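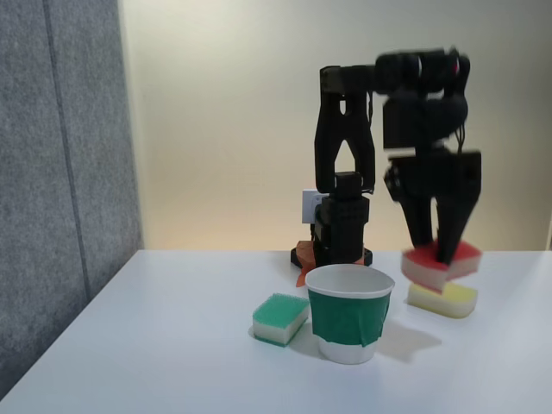

スポンジは色で分けたほうがいい

台所用スポンジは二つ以上持ち、色で用途を分けるべきだと私は考えている。一つで食器も鍋も流しもまかない、古くなったら新しくするという使い方は、手間が少ないように見えて、毎日少しずつ迷う使い方である。

私がこう考えるようになったのは、Neves という小さな共同事務所に机を借りてからだ。給湯スペースは狭く、流しが一つと、壁際に白い台があるだけである。入居者は皆そこで自分のカップを洗い、弁当箱をゆすぎ、たまに誰かが小鍋でスープを温める。スポンジは流しの脇に一つ置かれていた。私が入った時点でそれは緑とも灰色ともつかない色になっていて、いつからあるのか、何に使ってよいのかがわからなかった。

わからないと、人は使わなくなる。カップを水ですすぐだけで棚に戻す人が増え、内側に茶渋がつく。私自身もそうした。自宅では毎日スポンジを使っているのに、事務所では指でこすって済ませていたのである。汚いから触りたくない、というのとも少し違う。前の人がこれで流しの排水口をこすった可能性を否定できない、という程度のことだ。その程度のことで手は止まる。

そこで黄色と赤のスポンジを買ってきて、黄色は食器、赤は流しと台、と決めた紙を壁に貼った。翌週の月曜には両方とも濡れていた。使われたということである。

色分けに反対する人もいる。同じ事務所で製本をしている Ildikó Lakatos さんは、スポンジが一つ増えれば濡れたものが一つ増えるだけだと言った。これはもっともな意見で、私も半分は賛成している。スポンジの問題の多くは乾かないことから来る。水を含んだまま二つ並べておけば、においの元が二つになる。彼女の家では布を使い、一日の終わりに洗濯機に入れてしまうそうだ。洗濯機が毎日回る家ならそれでよいと思う。事務所には洗濯機がない。

もう一つの反対は、決まりを増やしても守られないというものである。これには賛成しない。守られない決まりはたいてい、覚えておかなければならない決まりだ。冷蔵庫の中身に日付を書く、最後に帰る人が布巾を干す、といったものは、覚えている人しかやらない。色は見れば目に入る。黄色を持って流しの底をこすろうとした人は、途中で隣の赤に気づく。気づかずにこすってしまう人もいるだろうが、毎回ではない。

色の選び方には私なりの意見がある。まず、似た色を選ばないこと。売り場には淡い桃色と淡い橙色の組がよく並んでいて、新しいうちは区別がつくが、三週間もすると同じような色に寄ってくる。赤と黄なら、汚れてもまだ赤と黄である。次に、硬い面だけに色がついたものは、置く向きを決めておくこと。下の柔らかい層はどちらも白いことが多いので、裏返しに置かれると遠目には見分けがつかない。私は色の面を上にして置く。壁の紙にもそう書き足した。

硬い面を上にすると、そこに水がたまらず早く乾くと言う人がいる。逆に、柔らかい面が下で潰れて乾きにくいと言う人もいる。試してみたが、私には差がわからなかった。差がわからないなら見分けやすいほうをとればよい。

それより効いたのは、使ったあとに握ることだった。洗剤が残らなくなるまで水を通し、強く握って水を出し、流しから離れたところに立てて置く。平らに寝かせるより立てるほうが早く乾く。これは朝使って昼に触れば誰でもわかる。流しの縁は水がはねるので、置き場所としては一番悪い。ところが市販の置き具はほとんどが流しの内側に吸盤でつけるようにできている。Murum という店で3,749円の金属の置き具を勧められたことがあるが、買わなかった。値段の問題もあるが、それも流しの内側用だったからだ。

結局、給湯スペースでは台の奥に小皿を二枚置き、それぞれにスポンジを立てかけている。見た目はよくない。皿に水がたまるので、朝来た人が捨てる。誰が捨てるかは決めていないが、いまのところたまったままになっていたことはほとんどない。

交換の時期についても書いておく。私は30日で替える。もっと早く替えるべきだという人は多いし、使う人数を考えれば実際そうかもしれない。ただ、二週間ごとと決めると、いつ替えたかを記録しなければならなくなる。月の初めに替えると決めれば、カレンダーを見るだけで済む。短い間隔を理想として掲げて守れないより、少し長い間隔で確実に替えるほうがましだと思う。においがしたら、月の途中でも替える。

費用はたいしたことがない。近所の店では一つ48円で、二つ買っても缶コーヒー一本に届かない。この値段のものを惜しんで、縁が崩れるまで使う理由は私には見つからない。とはいえ、私の実家では長いことそうしていた。母は食器に使えなくなったスポンジを流しに回し、流しに使えなくなったものを玄関の掃除に回し、最後は靴の泥を落とすのに使った。一つのスポンジが順に格下げされていくわけで、筋は通っている。困るのは、どの段階にいるのかが本人にしかわからないことだ。帰省した私は何度も、玄関用のもので茶碗を洗いかけて叱られた。家族でもそうなのだから、事務所では無理である。

古いものを下の用途に回したいなら、角を切るとよい。食器用から外した時点で、はさみで一つの角を落とす。これは Tusbridge の食堂で働いていた Sixten Boström さんに教わった。その食堂では皿を一日に60枚以上手で洗っていて、厨房用と床用が混ざることを何より嫌ったという。色で分けたうえで、格下げしたものは角を落とす。暗いところで手に取っても、形でわかる。私は自宅でこれを取り入れた。事務所では古いスポンジはそのまま捨てている。角の意味まで紙に書くと、紙が読まれなくなる気がするからだ。

色分けはスポンジのほかにも使える。来客用の紙コップに色のテープを巻いておく事務所があるが、あれはよい工夫だと思う。油性ペンで名前を書くのは、書く物を探すところから始まる。テープなら巻いてあるだけで、自分は緑だったと覚えていられる。長い打ち合わせで台の上に白いコップがいくつも並ぶと、途中で誰のものかわからなくなり、結局新しいものを出すことになる。そうして出したコップは半分も飲まれないまま捨てられる。テープの一巻きで済む話である。

ただし、色に頼りすぎるのもよくない。Samen という貸しスタジオの台所に行ったとき、布巾が五色、まな板が四色、スポンジが三色あった。壁の表には、魚用のまな板は青、ただし加熱後の魚は白、というような但し書きが並んでいた。私は表の前でしばらく立ち、何も切らずに帰ってきた。食品を扱う商売の厨房なら必要な区別もあるだろう。月に何度か人が集まって軽食を作る程度の場所に、そこまでの数はいらない。色が増えると、見てわかるという利点がなくなり、表を読む作業に戻ってしまう。

では何色までかと聞かれれば、共用の場所では二色だと答える。口に入るものが触れる物を洗うほうと、そうでないほう。鍋の焦げをどちらに入れるかで意見が分かれるが、鍋は食器の側である。焦げがひどいときは金属たわしを使えばよく、そのためにスポンジをもう一色足す必要はない。

色の見分けにくい人がいることも考えておいたほうがよい。赤と緑の組は避ける。黄と赤でも照明によっては迷うという人がいたので、私は置き場所も固定した。黄色が右、赤が左である。位置が決まっていれば、色が見えにくくてもだいたい間に合う。これも紙に書いた。紙は三行になった。

先日、黄色のスポンジが左に置いてあった。誰かが急いでいたのだろう。直しておいたが、少し考えて、食器用は蛇口に近いほうがよいのかもしれないと思った。手は自然に近いほうへ伸びる。うちの流しでは蛇口が左寄りについている。来月の交換のときに左右を入れ替えて、一か月様子を見るつもりである。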